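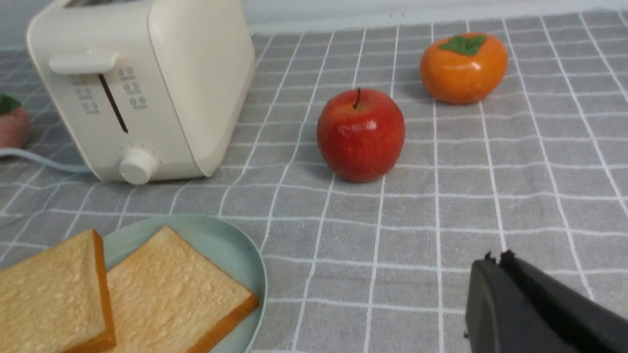
Film stops dead at 45 minutes, sound carries on (Akance app, Eren stick)

Status: Solved
Opened by: Kendra Morin

Hi all, hoping someone can help before I throw this thing out of the window. I've got the Akance app on an Eren stick, plugged into a fairly old telly, and I've been trying to watch Cenwood (the disaster film with the flooded opera house, gloriously silly so far!). It plays perfectly for 45 minutes and then the picture freezes on the mayor's face while the sound carries on underneath. I've listened to quite a lot of screaming and a helicopter. Back and forward do nothing and I have to pull the plug.

Things I've tried:
Restarting the stick
Signing out and back in
Turning the subtitles off
Starting from a bit further along (it plays for a minute or so and then freezes again)

Other films are fine. I sat through all of Banska with no trouble, and that one's nearly three hours long and mostly snow.

Reply from Herman Wattimena, Akance support

Hi Kendra, thanks for the clear list. Could you tell me which picture quality the film is set to, and whether you see the same freeze on a phone or laptop? Please also clear the app's saved data (Settings, Apps, Akance, Clear data). You'll need to sign in again afterwards.

Kendra Morin

Right, done all that. Quality was on Auto. On my laptop it sails straight past the mayor, so now I know he gets swept off the balcony, thanks for that. Cleared the data on the stick, signed in (typing a password with those arrow buttons is a special kind of misery), started again from the beginning and went off to the kitchen. Same freeze, same spot.

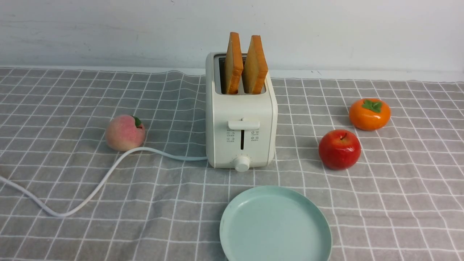
Toast up, film still stuck.

Herman Wattimena

Thank you, that helps a lot. The laptop and the stick get different copies of the film, and I think your stick is struggling with the surround sound track in its copy. Could you open the sound menu while the film is playing, change Surround to Stereo, and then set the quality to High instead of Auto? Start a little before the freeze and let it run.

Kendra Morin

It worked! Went straight through the bad patch and I've now watched the whole thing to the end on the telly. I put the quality back to Auto afterwards and it still behaved, so it looks like the sound setting was the culprit. Would be lovely to have the surround back one day, but my speakers are rubbish anyway so I'm not fussed.

For anyone else stuck there: press the menu button during the film, go to Sound, pick Stereo. And the second half is much better than the first, the bit in the cable car had me shouting at the screen.

Herman Wattimena

Glad you got to the end. I've passed the surround track on to our playback team and will mark this one as solved. If it comes back, reply here and the ticket will reopen.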